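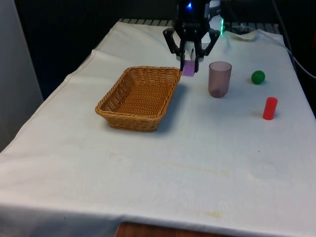

Figure 2. Wicker basket and small objects on the white cloth, with the purple block at the basket's upper right corner.

2. The things on the table

2.1 The basket and what it is for

The literature on household tidying is well supplied with cupboards. It has a good deal to say about drawers, and one might be forgiven for thinking that attics had been invented for the convenience of social scientists. Baskets have done less well. They turn up in the background of other people's studies, usually holding bread, and are passed over on the way to something with a door.

This is a pity, as the basket is where much of the actual tidying goes on. In the Skultiso collection, which holds 2000 short written notes on where people keep things and why, the basket is the container most often mentioned without any statement of its contents. A drawer is "the cutlery drawer" or "the drawer with the batteries". A basket is "the basket". When pressed, writers offer such glosses as "bits", "things from the table" and, in one note that we have come to treasure, "what was in the other basket".

The basket used in the present work is of this kind. It is rectangular, woven in wicker of a warm tan colour, with a thick braided rim and a tight base, and it was chosen because it suggests no particular use. Earlier trials had used a round basket, which respondents took for a fruit bowl and could not be talked out of. A second candidate, with a lid, was rejected on the grounds that people became interested in the lid.

The rim deserves a word. Respondents in all 12 households of the Nava interviews treated the rim as the place where a thing stops being out and starts being away. An object on the table beside the basket was untidy. The same object inside the basket, a hand's breadth to the left, was put away, even though it was just as visible as before and rather harder to pick up. The interesting cases lie at the edge. A glove hanging over the rim was called "away" by the person who had put it there and "out" by everyone else in the house. We return to this difference in Section 5, where it causes trouble.

2.2 The small objects

The objects to be placed had to be plain enough to carry no obvious home with them. This proved harder than it sounds. A spoon belongs in a kitchen and a screwdriver belongs wherever one last saw it; neither leaves much to discuss. We settled in the end on a set made up of a purple block, a small green ball, a red cylinder and a translucent mauve cup.

The block is a plain rectangular solid and has given us the least difficulty. It stays where it is put. Respondents called it "the brick", "the purple one" or, in the case of an older man who had been in the building trade, "that", in a tone we have not attempted to transcribe. Asked where such a thing should be kept, nearly everyone who answered said the basket, and several went on to say that they would want to know what it was part of. The belief that a loose block must be part of something runs strongly through the interviews. A thing which is part of something else is kept, often for years, in the hope that the something else will come to light.

The ball is small, green and glossy, and it is the only member of the set which people spoke of as having intentions. It was said to be "waiting to go under the sofa". One household proposed that the cup was the right place for it, on the principle that anything round should be kept in anything with sides. We had not foreseen this use of the cup and were slow to see its importance.

The red cylinder stands upright and might be a short tube, a peg or a piece from a game. We have let it remain all of these. Respondents disposed of the question in different ways: some gave it a name and put it with other things of that name, while others declared that it was clearly meant to stand and ought to be left standing. The second group were reluctant to see it in the basket at all. A thing that can stand up, it was explained to us, has not been dropped, and so does not need picking up. We found no answer to this.

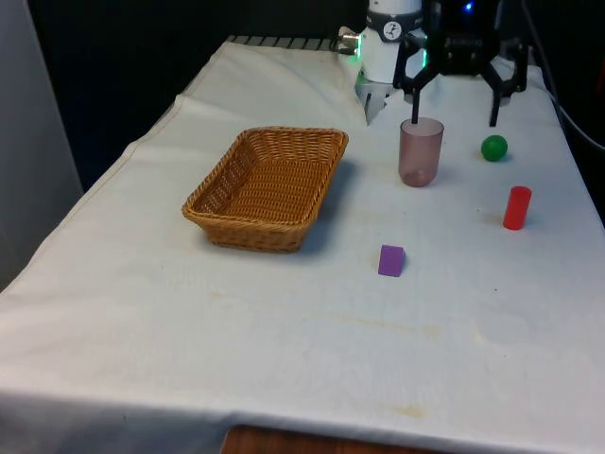 The cup is the awkward one, and was kept in the set for that reason. It is tall for its width and slightly wider at the top, and it is both a thing to be put away and a thing that other things can be put into. The Prisus scheme for coding domestic objects, which we otherwise follow, requires every item to be entered as either "container" or "contained". The scheme's notes advise coders to decide on the basis of "ordinary use". Ordinary use, in the Nava households, included holding pens, holding a toothbrush, covering a spider and keeping a smaller cup from being lost. We entered it twice and wrote an apology in the margin.

There is also the matter of the cup and the basket together. A cup set upright in a basket tends to be read as a sub-basket, to be filled in its turn. Laid on its side, it becomes clutter. Respondents held to this distinction with some firmness, and two of them, from different households, used almost the same words: a cup lying down is "only in there for now". The phrase "for now" is the most durable in the whole body of interviews. Arrangements so described were still in force when we called again in July.

2.3 The cloth

All of these things were shown on a table covered with a white cloth. The choice was made early and for reasons that seemed sound. A plain white ground makes small coloured objects easy to tell apart, and it takes the grain of the table out of the discussion, apart from such brown wood as the cloth leaves showing. It also says "table" to nearly everyone, which spared us a paragraph of instructions.

We had given less thought to what else a tablecloth says. The cloth has faint yellowish stains, and it does not lie flat. There are folds and ripples, some of them large enough to raise the surface. None of this was part of the design. It was, however, what respondents wished to talk about. Shown a basket, a cup, a ball, a block and a cylinder, and asked which of them was out of place, a fair number replied that somebody ought to do something about the cloth.

At first we wrote these answers down as off the point. On a second reading they looked more useful. Tidying studies generally assume that the surface is neutral and that disorder consists of the items on it, so that once the items are away the job is done. Our respondents did not share the assumption. For many of them a surface has a condition of its own, and clearing it simply brings that condition to light. One woman gave this as a sound reason for never clearing a table completely. A cup over a stain, she pointed out, is a cup in the right place.

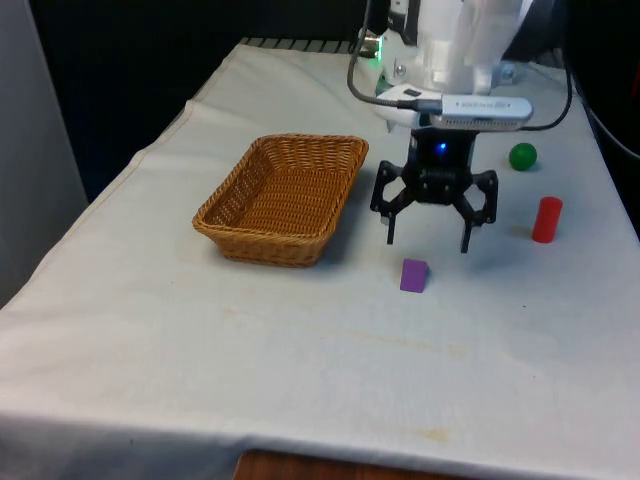
The Markix handbook on household observation recommends that cloths be "fresh and evenly laid before each sitting". We have nothing against the advice. We note only that a fresh and evenly laid cloth tells people that company is expected, and that people expecting company tidy in another manner altogether, faster and with less regard for where anything will be found again. The Nava interviews contain a long account of a basket filled on such an occasion, pushed behind a curtain and opened again the following spring. If the aim is to learn how people think about tables on an ordinary morning, a cloth that has seen some use may serve better. We would hesitate to claim that we had planned it so.

Creases raised a smaller point of the same sort. A ball placed near a fold was described as "tucked in" and judged tidier than a ball on the flat. The cylinder had the opposite fortune, and was thought unsafe anywhere the cloth was uneven. It seems that people read a surface much as a walker reads ground, with an eye to what will roll and what will fall over, and that some part of what they call neatness is plain confidence that a thing will be there when they come back. This would account for the popularity of the basket. It is not the handsomest place to keep a ball, but the rim goes all the way round.

2.4 Wording of the questions

Respondents were asked of each object, "Where should this go?" The wording was kept from the Skultiso notes so that the answers could be set side by side. It has a fault, which we report for the benefit of anyone tempted to use it again. "Should" was heard by several people as a criticism. They replied by explaining their own homes, at length and with some heat, and in one instance by leaving the room to straighten a shelf.

A softer form, "Where might this go?", was tried in the later interviews and went wrong in the other direction. Given the freedom, people were generous with it. The block went under the leg of a wobbling table, the cylinder to a nephew, the ball to "a dog, if you have one". The basket itself, which we had never thought of as needing to go anywhere, was sent upstairs.

Answers to both forms are kept in the analysis and marked accordingly. Where an answer named more than one place, the first was taken, except in the case of the cup, for which the first place named was very often "the sink". As the sink formed no part of the set, these answers were held over and are treated with the other absent destinations in Section 4, alongside the garage and "my sister's".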